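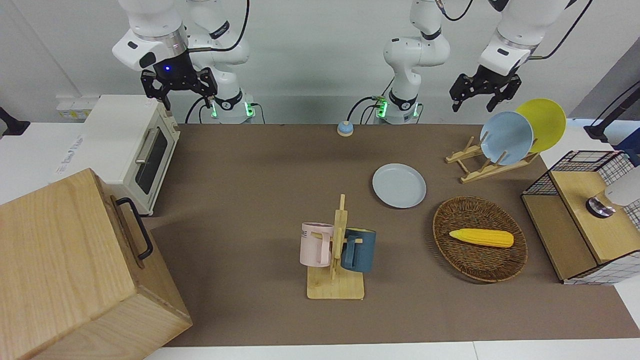
A toaster oven eats more counter than any dish rack, one of you wrote on the feedback sheet, so why spend a whole session on where the plates go? Fair challenge, and a great place to start! The oven stays put. You choose its spot once, and then you live with it for years. Plates move several times a day, and every move asks for a bit of clear surface, a free hand and somewhere to land. If the counter annoys you, look at the plates first.

Brulleo Evening Program
Small Kitchens, Session 4: The Working Counter
Handout for Wed 15 December, Kawaguchi Building

Bring your sketch from Session 3. If you missed it, draw your counter from above on plain paper, mark the sink and the outlets, and put a cross wherever your hand goes when you reach for a plate without thinking. Rough is fine. Mine has coffee on it.

Where we left off

Last time we split the counter into parking and landing. Parking is where things live: the oven, the rack, the bread box. Landing is bare surface that you use and give back. Most of you had drawn plenty of parking and hardly any landing, and a few had drawn none at all (you know who you are, and your sketches were wonderful).

The reading from the Dilar booklet uses the words "fixed" and "free" for the same idea. Use whichever pair you like, just don't mix them on one sketch.

Start with the oven

A countertop oven wants a corner or an end. It also wants room in front for the door to drop, and the door is the part people forget. Open it all the way before you decide anything. Then hold a hot-pad in each hand and pretend to take a tray out. Where does the tray go? If the answer is "on top of the rack," something has to shift.

Check the manual for the clearance your own oven needs at the sides, back and top, and write it on the sketch. Makers differ quite a bit here. The flat top looks like a free shelf and it isn't one - keep it bare, however tempting.

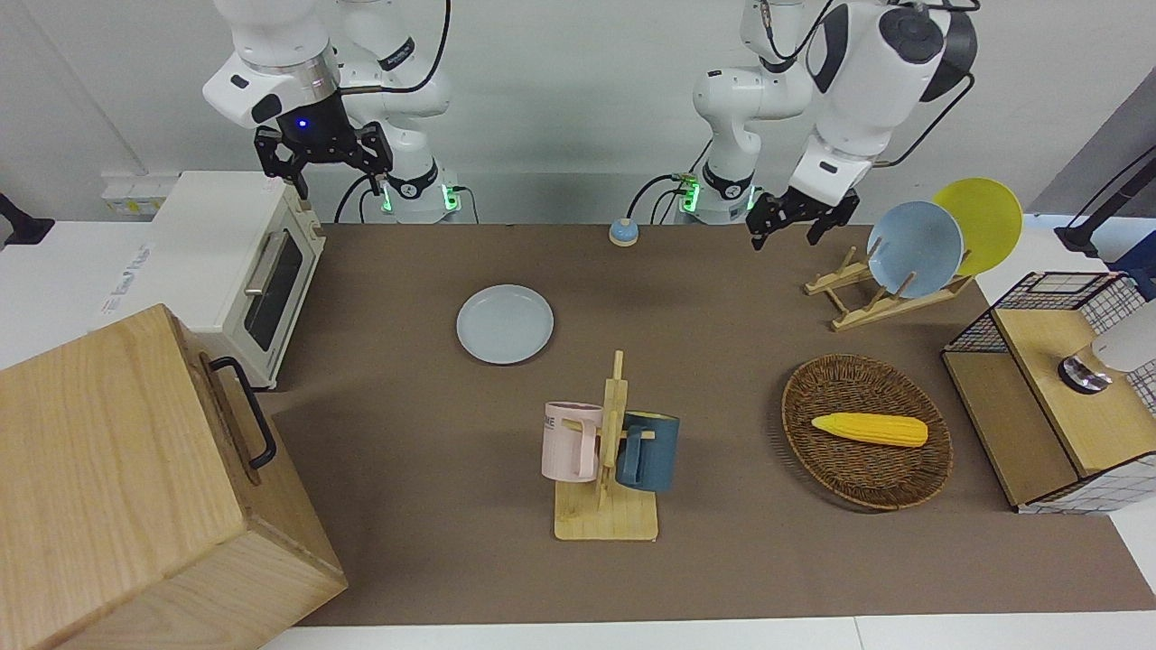 Once the oven has its corner, the cord follows. Run it along the wall, well away from the sink side and never across the landing area. If the cord won't reach, move the oven. We had a long talk about extension cords in Session 2 and I am not going to repeat it, but the notes are still on the course page.

The rack goes at the other end

I love this part. A dish rack is a small piece of furniture with a very clear idea of how it wants to be used, and when you load it well it does nearly everything by itself.

Put it at the sink end if you can. Turn it so that the slots face the person who loads it, which may not be the way it looks best. Plates lean, all at one angle, all facing the same way. A plate that leans backward against its neighbor traps water between the two, and you will find the puddle in the morning.

Leave an empty slot between plates for the first 15 minutes, then close them up if you need the room. Plastic plates hold on to drops longer than glazed ones do, so give them more air or run a towel over them.

On wooden racks: they are lovely, and they need to dry out too. Lift the rack once a day and wipe underneath. Once a week, stand it on its end overnight. If the bottom bars have gone dark or feel soft, you have been skipping this. Sand lightly, let it dry fully, and oil it with a food-safe oil.
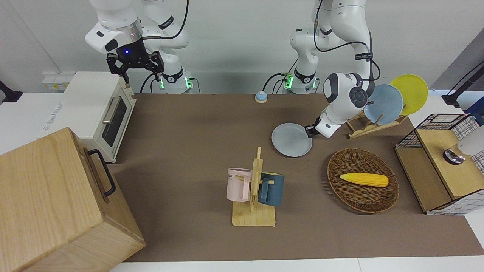

Racks with slots of different widths are worth the hunt. Narrow slots grip a side plate nicely but a deep-rimmed dinner plate rides up and tips, so try your biggest plate in the store if they'll let you. The Skunanitz catalog we passed around lists slot widths in the back pages, in tiny print.

Mugs off the flat

A mug tree is the cheapest bit of extra space you can get. It takes a footprint hardly bigger than a saucer and lifts the mugs into air nobody was using. Some points from practice:

Hang from the bottom pegs first, opposite sides, so the tree stays steady.
Shake the water out before hanging. Mugs on a peg dry more slowly inside than mugs upside down.
Heavy mugs go low.
Keep the tree out of the path between oven and sink. Elbows find it.

Covers, mats and trays

A cloth or a mat under everything does two jobs. It quiets the counter (a huge relief in a studio apartment, try it!) and it gives you an edge to tidy to. Pick one plain color and your eye picks out whatever has been left lying. Keep fabric and mats well back from the oven unless the manual for your oven says otherwise.

Shallow baskets are for things that roll: lemons, corn, garlic, whatever is around this week. Low rims are good here, as you can see to the bottom and nothing gets old in secret. Wicker should never go under a wet plate. Boxes with a board across the top are handy too, though they collect stuff, and a covered box is really two parking spots, one you remember and one you don't.
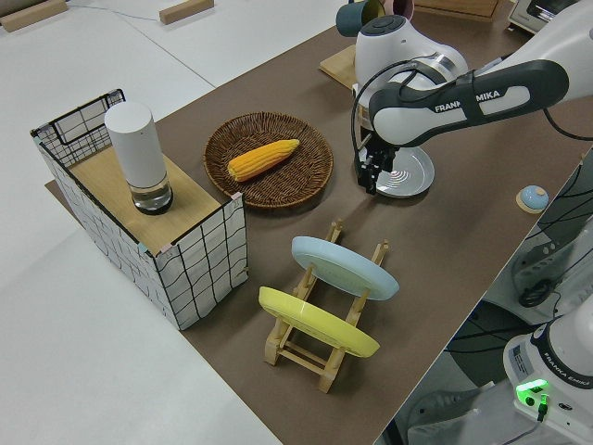
Exercise: the 10-minute reset

Do this at home, in the evening, with the counter exactly as dinner left it. No cleaning up first!

1. Set a timer for 10 minutes.
2. Take every plate off the counter and either wash it or put it away. Plates lying flat count as landing space lost, clean or not.
3. Load the rack, one angle, one direction.
4. Hang the mugs.
5. Put rolling things in the basket.
6. Measure the largest bare patch you have left, in inches, and write both sides down.

Repeat for a few evenings, without moving the oven. Then change one thing on your sketch (turn the rack, swap the tree to the other side) and do it again. Those of you with a counter under 20 inches deep should note the depth as well. Your numbers will look different from the rest and I am very curious about them.

For next time

Dilar booklet, the chapter on drying, skip the part on built-in drainers. Bring your bare-patch measurements and one plate from home that never fits anywhere. Everyone has one. We'll try them all in the sample racks in the back room - wrap it in a towel for the bus.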